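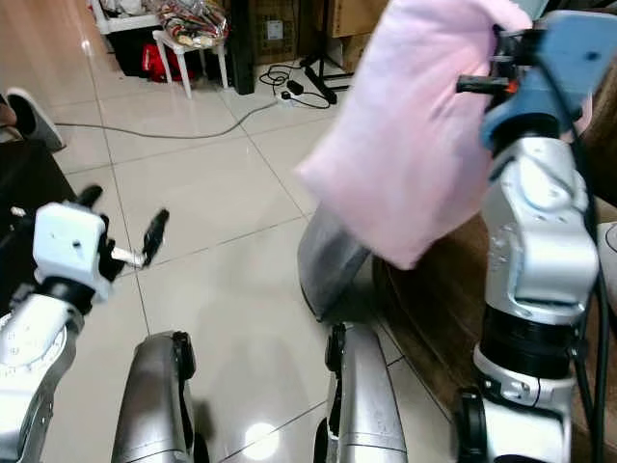 Mounir Morsy says he stopped trusting his frequency caps the week he saw one of his own ads 17 times before lunch. He had set the limit at two a day. Every platform he bought from reported that it had kept to it.

The platforms were telling the truth, as far as each one could see. Halimgate, the home goods seller where Morsy buys display space, ran its retargeting through several of them, and none shared a count with the others. A phone, a work laptop and a tablet looked like different people. So did the same browser once its cookies were cleared.

Dalia Erraji went through the logs for Halimgate in November. She matched what she could by login and found 2,219 customers who were still being shown an item they had already paid for. The purchase list was sent to the ad platforms once a week, on Monday, so an order placed on Tuesday went unnoticed for days. 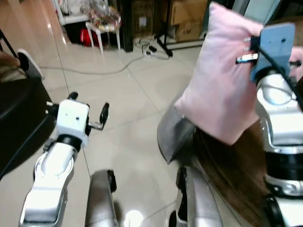 Retargeting works from product pages, and a product page says very little about whether a person still wants the thing. Someone looks at a cushion, buys it and is then followed by the same cushion. A pale pink pillow like the one shown here is bought once, maybe as a pair, and the next useful ad would be for a blanket or a lamp. Erraji had the purchase list sent every night and moved buyers into a separate group with its own ads.

Morsy also cut the number of platforms to two - Hollberg and Farouk - and split the audience so that no login appeared on both lists. Spending fell. Sales through the ads stayed about level, he says, though he would like to see another quarter before calling it settled.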